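Mornum Grocery Handling Kit for School and College Teams
Club and Competition Edition
Page last revised 2025-05-13

The Mornum Grocery Handling Kit is supplied to classes, robotics clubs and student project teams entering the Usham Challenge. It contains the equipment required to practice the picking task before the regional round in October. The kit is sold to registered institutions only, and one kit serves one team for a full season.

The task itself is set out in the Usham rulebook. Teams must take produce from display crates and place it in a shopping basket, or return it from the basket to the crates, within 90 seconds. Points are lost for items dropped outside the basket and for items released above the rim.

Basket approach

Most teams begin with the basket. The fingers must pass over the rim at an angle that leaves room to open, and leafy items should be taken before rounded items where the two lie side by side. 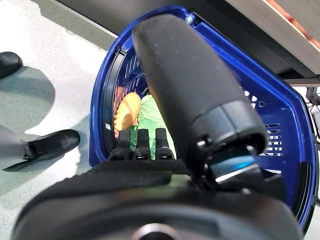 Kowalczyk wrote to us that the basket was the harder half of the task for a first-year class, and that the students improved once they practiced the approach with the gripper closed and opened it only below the rim. The note asked whether the rules allow this. They do, provided that the basket is not moved from its mark.

What the kit contains
– One gripper with wrist mount and adapter plate
– Practice produce in firm and soft types
– One basket that meets the Usham size rules
– Wooden crate panels, ready to assemble
– 2 sets of replacement finger covers
– Teacher's guide and student workbook

Robot arms, computers and safety barriers are not included. Teams that use the Davley arm should select the Davley adapter plate when ordering.

Crate work

Crates present a different problem. The sides are rigid, and a finger that touches a board may shift the whole display. The workbook therefore asks students to plan an entry path for each crate and to record every contact in the log sheet. Wrist camera footage may be used for this record and may also be submitted with the project report.
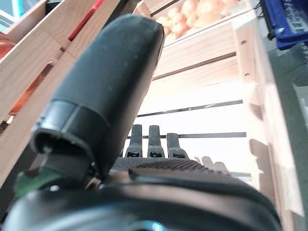 Soft and folded items

Items with loose folds require a wide grip and a slow lift. Students should set the closing force at the lowest value in the workbook table and increase it one step at a time. Both sides of the hand should be in view of the wrist camera before the fingers are closed – a fold that lies over the thumb will often hide the remaining fingers.
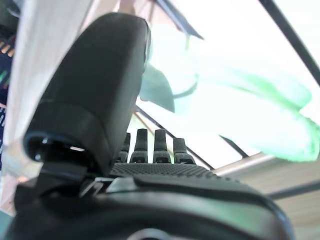
Once a reliable grip has been found, the setting should be entered in the team log together with the item type. Judges may ask to see these entries at inspection.

Ordering

Part number: 121
Price per kit: $2,716, delivery included
Finger covers and practice produce may be ordered separately.

Orders must be placed by a member of staff on behalf of the school or college. Kits returned unused and in the original packing will be refunded in full.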